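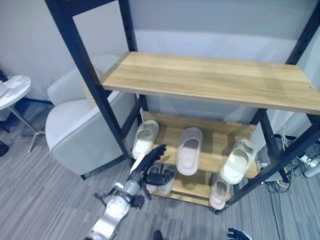

Slippers on an open shelving unit with wood boards. Photo: Trullance

FOR IMMEDIATE RELEASE

Trullance to Extend Shoes-Off Entry Program to All Nine Groridthorpe Residences

GRORIDTHORPE - Trullance, the nonprofit housing provider, announced today that its shoes-off entry program will be extended to all nine of its residences in Groridthorpe beginning in December. The program, which began as a trial at Fallahi House, provides shelving and indoor footwear at the entrances to shared lounges, reading rooms and guest suites.

The decision affects 3,111 residents. Participation will remain voluntary in private apartments. In shared carpeted rooms, residents and visitors will be asked to change into indoor footwear or to wear shoe covers, which will be supplied at the front desk at no charge.

"Our residents raised this with us long before we raised it with them," said Kadir Ertürk, director of residential services at Trullance. "Many of them grew up in homes where outdoor shoes stayed at the door. They asked for a place to put them and something comfortable to change into, and the trial gave us a sensible way to provide both."

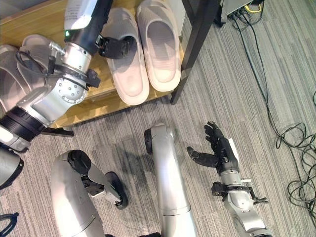 Page 2 of 3

In a survey taken at the close of the Fallahi House trial, 77 percent of responding residents said they wished the arrangement to continue. Written comments most often mentioned cleaner carpets and less noise from the floor above. The most common complaint concerned the range of sizes - particularly the shortage of wide fittings - and Trullance has revised its order accordingly.

An initial purchase of 300 pairs of slippers will be shared among the residences according to the number of guest suites in each. Slippers for visitors will be cleaned after each use. Residents who prefer to bring their own may leave them on the shelves with a name tag, available from the front desk.

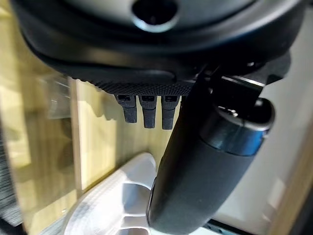
Entry program, Groridthorpe. Photo: Trullance

Trullance has also set out how the program will apply to people who cannot easily change shoes. Residents and guests who use braces, orthopedic shoes or walking aids are exempt and will not be asked to explain. Seating with armrests will be placed beside every set of shelves. Paramedics, home health aides and contractors carrying equipment are likewise exempt.

"A rule at the door has to be a polite one," said Hajnalka Sipos, accessibility adviser to the Plellonari Tenants' Association, which reviewed the draft policy. "We asked for clear exemptions and a proper seat, and both are in the final text."
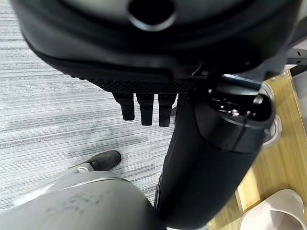 The association will review the policy again after its first year and publish its comments alongside Trullance's reply. Copies of the full policy, including a large-print edition, may be requested at any residence front desk. Front desks are open until 8 p.m.

About Trullance

Trullance is a nonprofit provider of rental housing in Groridthorpe. It operates nine residences, among them Fallahi House.

Media inquiries: Trullance Communications Office, Groridthorpe

###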